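How to re-oil a worktop or workbench

An oiled top needs doing again when water stops beading on it, or when pale patches show where things get dragged about. For a bench in daily use, expect to do it once or twice a year. I do mine in October, before the heating goes on and dries the timber out.

What you need

Hardwax or Danish oil
Sanding sheets in 80 and 120 grit, plus a cork block
Lint-free cloths (old cotton sheets are fine)
White spirit
A metal bucket of water for the used cloths
Gloves

Clearing and cleaning

Take everything off that will come off. Small parts go missing quickly once the sanding starts, so put screws, clips and drill bits in a dish with a rim and stand it somewhere else for the day. Scrape off glue and paint drips with a card scraper held nearly upright. Wipe the surface with white spirit and leave it for an hour with a window open.

Sanding

Start with 80 grit only if there are stains or rough patches. Otherwise go straight to 120. Work along the grain in long strokes and keep the block flat, especially near the edges, where it is easy to round them over. Black rings left by tins are iron stains and sanding rarely shifts them all. Oxalic acid will, but read the packet first and rinse well after.

Don't go finer than 120 on a bench. A very smooth surface takes up less oil, and it also lets your work slide about. For a kitchen top you can go to 180.

Vacuum the dust, then wipe with a barely damp cloth. Let it dry fully.

First coat

Stir the tin, don't shake it. Pour a small pool in the middle and spread it with a cloth until the whole top looks wet. Leave it for 10 minutes. Dry patches will appear, usually at the end grain, so add a bit more there. Then wipe off everything that hasn't soaked in. Any oil left standing goes sticky and has to be scraped off later.

Put the used cloths straight into the bucket of water. Oily cloths can heat up and catch fire on their own if they are left in a heap. Dry them flat outside before they go in the bin.

Second coat

Wait overnight, longer in a cold garage. Rub down lightly with a worn piece of 120, dust off and repeat, using half as much oil. Two coats are enough for most tops. Bare new timber may want a third.

Putting it back into use

Leave the top clear for 48 hours if you can. You can set light things on it after that, but keep off hot pans, wet tins and clamps for a week. Gert Adams, who taught me this at Flarville, used to lay brown paper down for the first few days, and I still do the same with heavy tools.
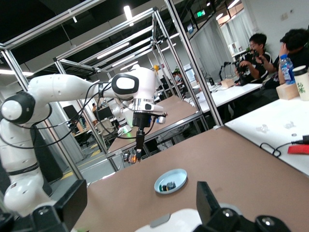 Brown-topped work table with a small light blue dish for bits and pieces.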